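Stimside Home Handling Set, README

Version for partners. Please read the part on known problems before you train on this data.

1. What this set is

Stimside is a set of demonstrations for teaching a robot arm to handle small household things. All of them were made by hand. A person holds a gripper with a camera on it, does the task, and the recorder keeps the video, the path of the hand and the opening of the fingers. No robot arm was used in the recording. The arm comes later, when the policy is tested at our bench in Eltholm.

The set has 1,000 demonstrations, recorded in 49 homes. Each home gave between one and four sessions. The recording started in June and was done by two teams, Kusach and Baek, named after the two offices that trained the people.

2. Tasks

box_pick: take one item out of an open box and put it next to the box.
box_place: the same in the other direction.
bag_place: put one item into a paper bag that stands open.
case_upright: bring a flat plastic case to a standing position.
free: the person chooses. There is one line of text written by the person after the recording.

We asked people to use their own boxes, bags and small things. We also asked them to leave the rest of the room as it is, cables included. A policy that only knows clean tables was the problem we had with our earlier set.

The boxes are mostly full of different things, so the person must choose a way in for the fingers. Please expect approaches where the fingers stay open for a long time over the box before anything is gripped.

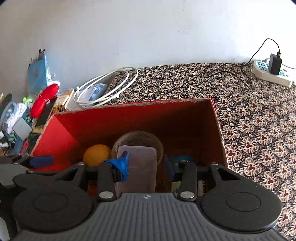
Bernice Sowah wrote in the review that the long open approach should be kept and not trimmed. In her tests the trimmed version learned to close too early, and on a crowded box it pushed the top item down. She would also like a label for the moment when the person decides which item to take, but she agrees that two labelers would rarely give the same moment.

We followed the first part. Approaches are complete in this version. The label for the decision is not included.

3. How the demonstrations were made

Every person did a short practice of 30 minutes before the first session. The practice was not recorded. After it the rules were few:

- Hold the gripper with a relaxed wrist and move at the speed of a slow, normal hand.
- Close the fingers fully before you lift.
- If an item falls, continue. Do not start again.
- Wait two seconds with a still hand at the beginning and at the end.

The third rule gave us 200 demonstrations with a drop and a second try. They have the flag "recovery" in the index file. Some groups will want to remove them for a first training. We got better results when they stayed in, mainly for box_pick.

Colored tape on a fingertip is allowed. The tape gets wrinkled with use and changes the look of the finger a little between sessions.

4. Objects and surfaces

Common objects are balls, rolls of tape, small cases, packets, paper bags and cardboard boxes. Surfaces are tables, floors and beds. Beds are harder than they look in the video, as the cloth gives way under the item and the height is never the same twice. A strong pattern on the cloth, such as small flowers close together, gives many points for the camera tracking and is good for the hand path. Clear plastic on such a pattern is the opposite case. The pattern comes through the plastic, and our object masks often miss the item or take only its border.
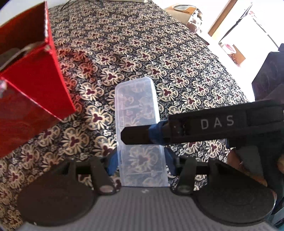 For this reason masks of clear items were drawn by hand in the Baek part of the set. In the Kusach part they are automatic and have the flag "mask_auto". Please do not mix the two when you measure the quality of masks.

5. Files

index.csv: one row for each demonstration, with task, home number, team and flags.
video/: one file for each gripper camera.
path/: hand position and finger opening, same clock as the video.
text/: the one-line descriptions, for the free task only.

6. Known problems

The finger opening has a small delay against the video in the first Kusach sessions. A corrected column is in the path files, with the name opening_fixed. Use this one.

In bag_place the bag sometimes leans or moves when the hand touches it. We did not mark these moments.

Left-handed people are few in this set.

7. Contact

Questions on the files go to Ruan Buthelezi at the Eltholm bench. For an error in one demonstration, please send its row number from index.csv and the time in the video.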